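Chapter 4
Recording, Aligning, and Replaying Tool Demonstrations

In this chapter you will learn to
read a demonstration log that mixes video and gripper state
put all streams on one clock
split a recording into segments that a policy can learn from
check a segment before it goes into a training set

4.1 From a hand to a file

Chapter 3 treated the gripper as a pair of fingers with a known width and a known pose. This chapter adds a tool. Once the fingers close on a spoon or a scraper, the part that touches the work is no longer the fingertip, and the software has to carry one more transform, from the fingers to the working end of the tool. We write it T_ft and call it the grasp offset.

The grasp offset is seldom the same twice. A person picks up a tool a little higher or a little more tilted each time, and a smooth handle can slide while it is in use. A planner that assumes a fixed offset will put the tool tip in the wrong place, even when the fingers are exactly where they should be.
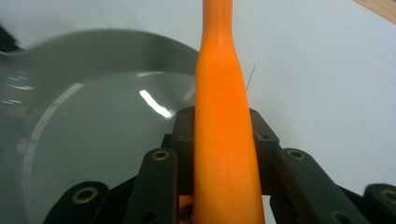 Figure 4.1 View from a gripper camera with an orange handle held in the fingers. A gray bowl is at left.

The simplest estimate uses the camera mounted on the gripper. The fingers stay near the same pixels at a given opening width, so the tool can be found by comparing each image with a stored image of the empty gripper at that width. The Skelside library used in the exercises does this in the function estimate_offset(), which returns the handle axis and a confidence value between 0 and 1. Values are stored per image and smoothed later, in Section 4.4.

Two things upset the estimate. The first is a tool close in color to the fingers. The second is a shiny surface, where a bright reflection moves as the gripper moves and is taken for an edge.
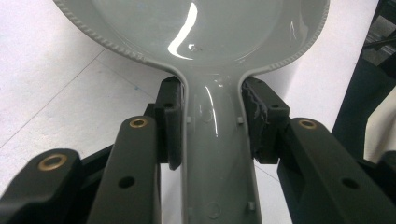

Reflections can be handled by masking saturated pixels before the edge search. Masking costs some detail, so the threshold should be set on your own recordings and written into the header of the log. Chrysikopoulos uses a second pass that keeps only edges seen in at least three neighboring images. We return to his method in Section 4.4.

4.2 One clock for every stream

A session with two grippers and a head camera produces at least five streams: three of video and two of finger width. Each device stamps its data with its own clock. In the Florico data set, which comes with this book, the offset between the head camera and a gripper camera is up to 180 milliseconds at the start of a session. That is long enough for a scoop to begin in one stream while the other still shows the tool at rest.
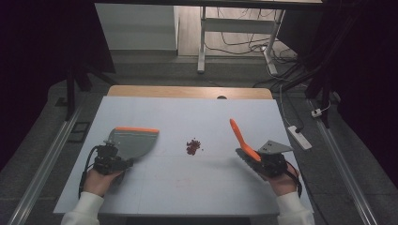 To align the streams, choose an event that shows up in all of them. A quick close and open of both grippers works well. Find the peak in each width signal, find the matching image in each video, and subtract. Repeat at the end of the session. If the two results differ, the clocks drift, and a straight line between them is usually a good enough correction.

4.3 Cutting the recording

A policy is trained on segments, each with a single goal. The raw Florico log has 1377 segments after automatic cutting, and 316 of them were rejected on review. Most of the rejected ones began too late, with the tool already in motion.

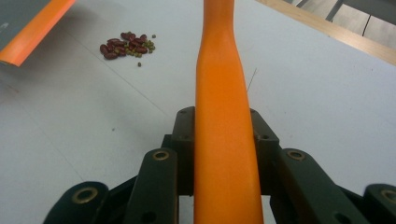
Figure 4.2 Gripper camera view with kidney beans and mung beans on the table, upper left.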